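Progress report to the Eveler Fund
Project: Towel and linen room, Skodthorpe guest house
Written by: Amancay Sepúlveda
Date: 2024-12-21

Dear colleagues at Eveler,

With this letter I report on the second period of the linen room project, which started in October. The grant was given to us for new towels, for shelves and for a common way of folding in our houses.

Purchases. We have received 700 towels from our supplier Toma. Of these, 100 are hand towels for the small washrooms on the ground floor, and the others are bath towels and kitchen towels. The first delivery had a mistake in the sizes, and Toma has exchanged the wrong boxes without cost. The shelves are mounted and in use. One shelf is still missing its back plate.

Folding. This part took more time than I had planned. Every house had its own habit, and the piles did not fit on the new shelves. We have now agreed on one fold for hand towels. The towel is laid flat, the woven band is kept to the front, and the back half is lifted and brought over to the front hem. The corners are then made straight by hand.

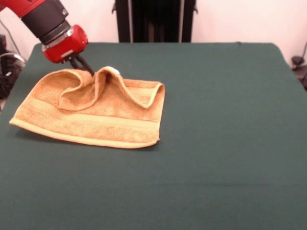
The thick terry cloth is more difficult than the thin one. It makes air pockets in the fold and must be pressed flat before it goes on the pile – otherwise the pile leans after a few layers. For the kitchen towels we will keep the old fold in four parts, as the staff in Fudetside asked for.

Washing. I have followed a group of 100 towels through the laundry to see how much they shrink. The result is acceptable for the bath towels. I would like to repeat the test with the kitchen towels before I write a final number.

Money. We are within the budget. The transport to Fudetside was more expensive than in the application, but the shelves cost less, and I ask for your permission to move the difference between these two lines.

Next period. We will mark the shelves, finish the folding sheet for new employees and order the laundry bags. I will send the receipts separately.

With kind regards,
Amancay Sepúlveda
Skodthorpe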